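Cold brew coming out of the Gravell keg flat and sour after 3 days

Status: Solved
Opened by: Lenka Dvořáček
Category: Nitro taps and kegs
Views: 1,797

Hi all! I run the coffee side of a little taproom in Vimdale (my brother-in-law does the beer, I do everything with caffeine in it) and I've been fighting with our nitro cold brew for two weeks now. I'm going to write this up as I go, partly so somebody can tell me what I'm doing wrong and partly so I stop trying the same thing twice.

The setup is a Gravell two-tap tower. Left tap is a coffee porter from Vlček, on mixed gas. Right tap is our own cold brew on straight nitrogen. Both kegs sit in the same fridge under the counter. The porter has been perfect the whole time, which made me a bit crazy.

Day one out of a fresh keg the cold brew is lovely. Creamy top, nice cascade, tastes like cocoa and toast. By day three the head is thin, gone before you get the glass to the table, and there's a sour edge that I first thought was the beans. A regular asked me if we'd switched to a lighter roast. We had not!

What I tried first

Turned up the nitrogen. The pour got faster and messier and no creamier. Turned it back down.

Changed beans. I'd been using the Flostivitz dark blend, so I brewed a batch with a Brazilian we had in the back. Same sour edge by day three, so I went back to Flostivitz and apologized to it.

Pulled the faucet apart. The little restrictor plate had brown gunk on it, and I felt very clever for one evening. Cleaned it, put it back, and the next pour was great... for that evening. Flat again the day after.

Swapped the two gas lines at the fridge wall to see if the problem followed the line. Don't do this with mixed gas unless you really want fizzy coffee. I had a pint of it and I'd call it an experience. Swapped them back.

Update, next keg

Severyn Marchuk replied to my first post (thank you!!) and told me to stop messing with the tap and look at the keg. He wanted to know how I clean it, how long it sits before it's filled, and whether I purge it. My answers were: hot water and cleaner, overnight upside down on a towel, and what do you mean by purge.

So that was embarrassing. I'd been filling an open keg, putting the lid on, hooking up the nitrogen and calling it done. All the air above the coffee just stayed in there. He said that wouldn't bring sourness on this quickly all by itself, so he also had me check the lid gasket with a spray bottle of soapy water. Tiny bubbles along one side! Small enough that I'd never have heard it hiss.

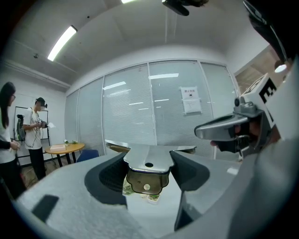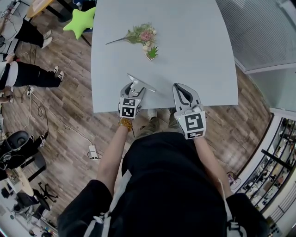
Does the coffee porter keg need the same purge before it's refilled?
We don't refill that one at all. It comes sealed from the brewery and goes back empty, so there's no stage where I'd open it. If you fill your own beer kegs then purge them every time, same as the coffee.

Okay, on to what I changed.

New lid gasket, plus a thin smear of food-grade lube on it. The old one had a flat spot you could feel with a fingertip.

Purge before filling and again after. I fill through the out post now with the lid shut, then give it gas and pull the relief valve 4 times. Severyn does more than that but his kegs are bigger than mine.

Filter twice. I used to go once through a paper bag and leave it there. There was a fine silt in the bottom of the keg that I'd been ignoring, and I'm fairly sure that's what was ending up on the restrictor plate and killing the head.

Clean the line between kegs, every keg. I'd been doing it when I remembered, and I'm sorry to say the last note on the fridge door was from March.

Fridge temperature, too. It was set where the beer wanted it, and that turned out to be warmer than I like for coffee. We split the difference and the porter hasn't complained.

Update, Sep 14, 2025

The keg I filled with all of the above is still pouring well past the point where the old ones went bad. Full creamy top, and no sour edge that I can find. I made my brother-in-law do a side by side against a fresh jar from the kitchen and he picked the keg one, though he also asked whether he could pour it into the porter, so take that how you like. (We did pour it into the porter. One part coffee to three parts beer is pretty great.)

One thing I haven't sorted: the first pour of the morning is still a bit spitty, maybe half a glass of it. After that it settles. Severyn thinks it's the stretch of line inside the tower warming up overnight and says to try a small fan in the fridge pointed up the tower. I've got one ordered. I'm marking this solved for the sour and flat problem and I'll open a new ticket for the spitting if the fan doesn't fix it.

Reply from Severyn Marchuk

Glad it's pouring. Keep the old gasket out of the spares drawer or it will find its way back on. For the fan, tape it so it can't tip onto the gas line.

Reply from Lenka Dvořáček

It was in the spares drawer. It's in the trash now!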